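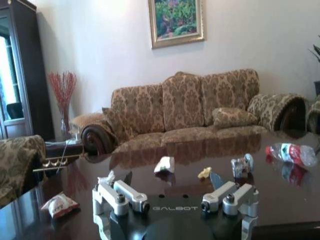 Duluth, Minnesota, 4 December 2018

I have a new favorite waltz, and I've been waiting all week to tell somebody about it who isn't related to me.

Back in May I mentioned that I'd bought a concertina. Well, I'm still playing it! Badly, but every day, and my hands have finally stopped feeling like they belong to two different people. For anyone new: a concertina is the little six-sided squeezebox that sailors always have in movies. Mine is an Anglo, which means each button plays one note when you push and a different one when you pull. The first month I couldn't get through "Twinkle, Twinkle" without running out of air halfway up the star.

Anyway, the waltz. Éabha Rafferty, who runs the slow session I go to, has a photocopy of a photocopy of a handwritten tune book dated 1830. The fiddler who kept it never signed it. He (or she, why not) wrote the tunes out in brown ink, and there are grocery sums in the margins, and one page where a whole jig has been crossed out so hard that the pen went through. I love that page. I have felt exactly that way about jigs.

The tune I'm crazy about is near the back and just says "Riretti" over the top. None of us knows what that means. It could be a dancing master, or a misspelled opera singer, or a dog. I've looked in every index the library has and found nothing under that spelling or the others I tried. It's in G, in two parts, and the second part does this wonderful thing where it climbs up to a note that sounds plain wrong, sits on it, and then steps down as if it had meant to all along. On the Anglo you have to pull for that note, and if you haven't planned your bellows you get a sort of wheeze. When you do have the air for it, oh my goodness. I played it for my sister over the phone and she said, "Is that the whole thing?" and I played it again. 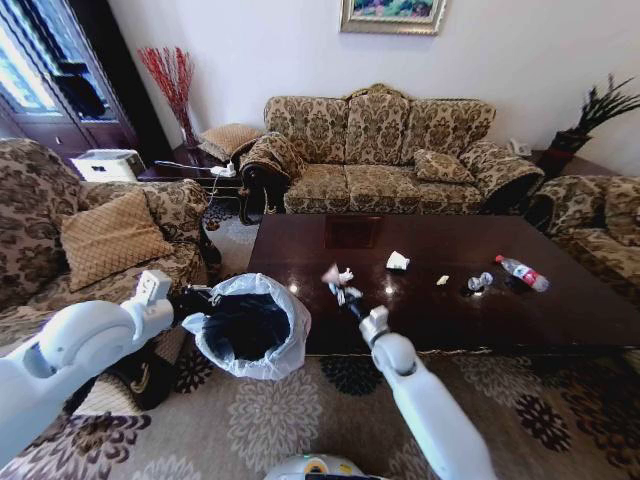
Tissue, bin, and the corner of the coffee table.

How I'm learning it, for the couple of you who asked:

I sing it first. I walk around the house going dum-da-da until I could do it in my sleep, and only then do I touch the buttons. Then I work from the end. Last phrase until it's comfortable, then the one before it plus the last, and so on backward. I got this from Éabha and thought it was nuts, but you're always playing toward the part you know best, so you get braver as you go along, where I used to get shakier and shakier and fall off the end.

And slowly. My metronome is set to 50, which feels like wading through oatmeal. I used to cheat and creep it up while I was supposedly "warming up." I don't anymore, mostly. At that speed you hear all the sloppy stuff, like how I clip the second beat of every bar because I'm in a hurry to change direction.

I also owe you a word on instruments, since I got so worked up about them in the spring. I tried a Hornar first, which was cheerful and cheap and stiff as a boot. The Banusus had lovely buttons but I couldn't get the hand straps to fit my small hands. What I ended up with is a secondhand Mulligan, with new pads and a bellows that somebody patched very neatly a long time ago. The low notes are a bit slow to speak. The high ones could take paint off a barn. I adore it.

If you have any interest at all in old dance tunes, go and find a slow session near you. Go even if you only listen! At ours there's a flute player who has been coming for years and knows three tunes, and he plays them beautifully, and when we get to one of his everybody sits up a little. I want to be like that. I have the polka, the march we always start with, and now most of the Riretti.

Next up is the crossed-out jig. You can still read it if you hold the page up to the window, and I'd like to find out what it did to make that fiddler so mad.

50 shares
3 comments

Marlys: Working backward!! My piano teacher had us do that with Bach. Please record the waltz for us.

Dunstan K.: My guess is Riretti was a dancing master. They got around a lot in those days, and plenty of them picked fancy names. What does the first part do, does it stay in G?

squeezeboxgal: I had a Hornar too. Stiff as a boot is generous.

Related posts
Push, Pull, Panic: My First Month on the Anglo
What to Bring to a Slow Session
A Polka I Can Finally Play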